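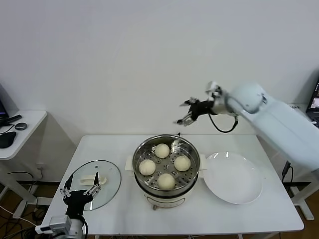

Two-arm serving station with steamer, lid off, four buns in the basket.

Search products Go

Reading time: 2 min

Prastik Two-Arm Serving Station

The Prastik station handles the last step at a staff canteen counter: lid off, buns out of the steamer, onto the plate. It works with an ordinary electric steamer pot and a flat table.

What changes for the counter crew

At the Povell canteen, where the station has run since March, one person used to stand over the steamer for the whole breakfast shift. That person now fills baskets in the kitchen and comes out to swap them. Reaching into steam is no longer part of the job. Wiping down the grippers is - it takes 5 minutes and is done at the end of each shift. No posts were cut, but the early start moved back by 30 minutes.

Staff need half a day of training. Most of it covers stopping the arms, restarting them and setting the plate where they expect it.

Ordering

Station with two arms, grippers and stands: $3,972 per month on lease. Table, steamer and plates are not included. Spare finger sets are stocked by Bindach. Triệu does installation and floor marking; travel over 400 miles is charged extra.

Last updated: 15 April 2022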